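**Girnum council wants cleaner restrooms. It hasn't said who will scrub them.**

Girnum will spend the summer promoting a "fresh start" for the public restrooms in its parks and at the bus station, under a plan the town council passed on Saturday. The plan calls for every toilet to be cleaned 20 times a week, with a sign-off sheet on the back of each door.

It does not include money for more staff. The supply contract went to Degefa, which says its new bowl cleaner cuts scrubbing time in half. Asked for test results, the company sent a brochure.

"I've read the brochure too," said Noreen Ó Gríofa, who has cleaned the bus station restrooms since 1985. "It's a lovely brochure. The dirt is under the seat and back by the hinges, and you get to it by lifting the seat and bending over."

She also doubts the sheets will prove much. The town tried them before, she said, and they were often filled in for the whole day by lunchtime.

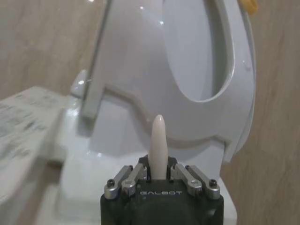

Council member Damián Quiroga, who wrote the plan, said spot checks would keep the sheets accurate. He could not say how many checks there would be or who would make them. He put the cost of the first year's supplies at about $500 per site, a figure that leaves out gloves and repairs.

The new schedule starts in July. The council has not set a date to review it.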